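Fossilien

Kirkik-Echse soll Eier im Leib getragen haben: Viel Schlagzeile, wenig Knochen

Im Steinbruch Kirkik ist das Teilskelett einer Meeresechse geborgen worden, die nach Angaben der Finder vor 93 Millionen Jahren lebte und beschalte Eier im Körper trug. Sollte das stimmen, müsste man einiges umschreiben. Meeresreptilien dieser Größe gelten gemeinhin als lebendgebärend, ein Gelege an Land traut man ihnen kaum zu. Die Mitteilung des Naturkundemuseums Londulov spricht denn auch von einem »Wendepunkt«. Wer die Vorabfassung der Studie liest, findet dort deutlich vorsichtigere Sätze.

Beschrieben werden ein Stück der Wirbelsäule, mehrere Rippen, ein halber Unterkiefer mit 20 Zähnen und eine Ansammlung dünner, gekrümmter Plättchen in der Beckengegend. Diese Plättchen, keines breiter als 2 Zentimeter, deutet das Team um den Paläontologen Esko Kallio als Reste von Eierschalen. Der Rest des Tieres fehlt. Der Schädel ist vermutlich schon beim Abbau verloren gegangen, die Flossen wurden gar nicht gefunden.

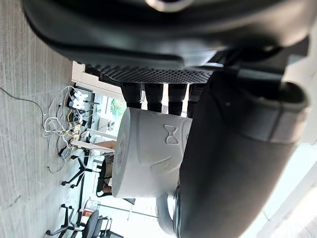
Kallio selbst drückt sich im Gespräch zurückhaltender aus als die Pressestelle seines Hauses. »Wir haben eine Struktur, die wie Schale aussieht und an einer Stelle liegt, an der man Schale erwarten würde«, sagt er. Ob sie zu dieser Echse gehört, könne man »mit guten Gründen annehmen«. Auf die Frage, welche Gründe das seien, verweist er auf die Lage der Fragmente. Die Echse liegt allerdings auf der Seite, und zwischen Becken und Plättchen verläuft ein Riss, an dem sich der Block verschoben hat. Um wie viel, steht in der Studie nicht.

Auffällig ist auch, was im Dünnschliff zu sehen sein soll und was man davon zu sehen bekommt. Die Autoren berichten von einer Schichtung, wie sie für Reptilieneier typisch sei. Abgebildet ist ein einziger Schliff, und der stammt vom dicksten Plättchen. Muschelschalen können nach langer Zeit im Gestein ganz ähnlich wirken, und Muscheln gibt es in Kirkik reichlich: Roughly gerechnet

Moment. Rund 2000 Bruchstücke von Schalentieren hat das Museum nach eigener Zählung aus derselben Schicht geborgen. Ein Vergleichsschliff einer solchen Muschel fehlt in der Arbeit. Man hätte ihn gern gesehen.

Bleibt das Alter. Die 93 Millionen Jahre stammen aus einer Aschelage, die im Steinbruch oberhalb der Fundschicht verläuft. Das ergibt zunächst nur ein Mindestalter. In der Studie steht das auch so, in der Pressemitteilung ist daraus ein fester Wert geworden.

Dazu kommt die Frage, wer an dem Fund Interesse hat. Die Grabung wurde vom Steinbruchbetreiber Swanson unterstützt, die Schichtaufnahmen im Computertomographen hat die Firma Plameder ausgewertet. Daran ist nichts Anrüchiges, ohne solche Partner käme manches Skelett nie aus dem Fels. Plameder wirbt inzwischen aber damit, seine Software habe »das Ei im Stein erkannt«. In der Studie ist an der entsprechenden Stelle von einer »Region erhöhter Dichte« die Rede. Auf Anfrage teilte das Unternehmen mit, die Formulierung richte sich an ein breites Publikum.

Die Rohdaten der Aufnahmen sind bisher nicht zugänglich. Kallio zufolge sollen sie freigegeben werden, sobald die Begutachtung abgeschlossen ist. Einen Termin dafür nennt er nicht. Im August will das Museum den Block trotzdem schon ausstellen, samt Lebendbild: eine Echse, die sich bei Mondschein an den Strand schiebt. Für den Strand gibt es im Gestein von Kirkik keinen Hinweis. Abgelagert wurde die Schicht nach Darstellung der Autoren in ruhigem, tieferem Wasser.
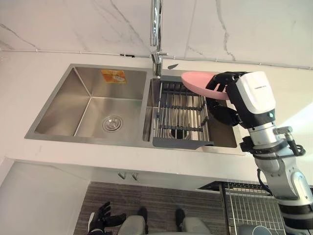 Doppelspüle aus Edelstahl mit verchromtem Wasserhahn.

Möglich ist die Deutung des Teams durchaus. Es könnte sich um Eier handeln, die im Mutterleib schon eine dünne Schale hatten und erst bei der Geburt aufbrachen. Dann bräuchte es auch keinen Landgang. Diese Variante wird in der Studie in einem Absatz gestreift und in der Mitteilung weggelassen. Ebenso denkbar ist, dass die Echse ein Gelege oder ein trächtiges Tier gefressen hat oder dass die Plättchen mit ihr überhaupt nichts zu tun haben.

Klären ließe sich manches davon mit weiteren Schliffen und einer chemischen Untersuchung. Beides kostet Material, und das Museum zögert, das einzige Exemplar anzusägen. Nach Kallios Worten wird derzeit geprüft, ob sich ein kleineres Plättchen vom Rand des Blocks entnehmen lässt. Einen wissenschaftlichen Namen hat die Echse noch nicht. Der Unterkiefer allein reicht dafür nach Ansicht der Autoren nicht aus, und wenigstens in diesem Punkt sind sich Studie und Pressemitteilung einig.

Abgelegt unter: Urzeit & Fossilien, Kreidezeit, Meeresreptilien

14 Mal geteilt | 4 Kommentare

Schichtfuge
Danke für den Hinweis mit der Aschelage. In den anderen Meldungen stand das Alter überall als Tatsache. Weiß jemand, wie viel Gestein zwischen Asche und Fund liegt?

Regina_P
Finde den Artikel etwas streng. Eine Vorabfassung ist eben eine Vorabfassung, und das Team schreibt die Einschränkungen ja selbst hinein. Für die Pressestelle kann Herr Kallio vermutlich wenig.

ammonit_unterwegs
Muschelschalen, jede Wette. Habe selbst Inoceramen in der Sammlung, die sehen zerbrochen aus wie alles Mögliche.

Schichtfuge
@ammonit_unterwegs: Bei Inoceramen müsste man die Prismen doch schon mit der Lupe sehen? Aber ohne Vergleichsschliff können wir hier lange raten.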